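Soap dish

09/12/2022
By the Starine Household Reference editors

A soap dish is a shallow, open container used to hold soap beside a sink, bathtub, or shower. Its main purpose is to keep the soap away from standing water, which softens it and shortens its useful life. Soap dishes are made of ceramic, glass, metal, wood, stone, and plastic, and may be freestanding, hung from a rail, or built into a tiled wall.

Form and construction

Most freestanding dishes are rectangular or oval, a shape that follows the common bar. The base is usually fitted with ridges, studs, or slots that lift the soap and let air pass under it. Ridges may run along the length of the dish or across it. A raised rim keeps the soap from sliding off and holds back any water that collects below. Two-color dishes, in which the rim and the inner base differ, are widely sold in plastic; a lime-green dish with a white, ridged base is one such pattern.

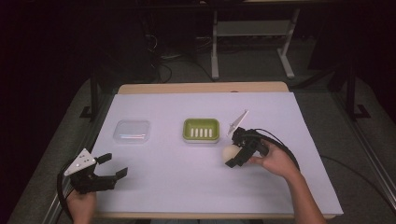 Drainage is handled in one of two ways. Open dishes have holes or a spout through which water runs off into the sink. Closed dishes keep the water beneath the ridges and have to be emptied by hand. Some closed dishes come in two parts — an outer tray and a lift-out insert — so that the tray can be rinsed separately. The Drustton catalog of bathroom goods lists 81 plastic dishes, of which 50 are of the two-part type.

Use with round soap

Ball-shaped soap touches the dish over a much smaller area than a bar does and dries more evenly. It is also more likely to roll. A dish with a raised rim will hold a ball without further support, although on parallel ridges the ball tends to settle in the groove between two of them. Small round objects other than soap, such as bath balls and massage balls, are often kept in the same kind of dish.

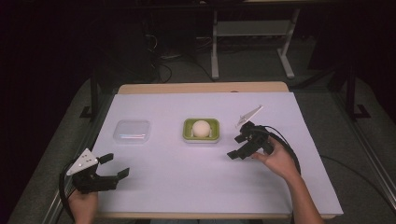
A round, cream-white ball in a lime-green tray, with a clear plastic container to the left.

Related containers

The soap box differs from the soap dish in having a lid. Clear plastic boxes with rounded corners are common and are used for travel, as well as for storing small items of many kinds. Soap put away wet in a closed box stays soft, and the Cardoso guide to household storage advises leaving the lid off until the surface has dried.

The Memico collection of domestic objects holds 149 soap dishes and boxes, mostly ceramic. Only 5 are plastic.

See also: Soap box; Soap saver; Washstand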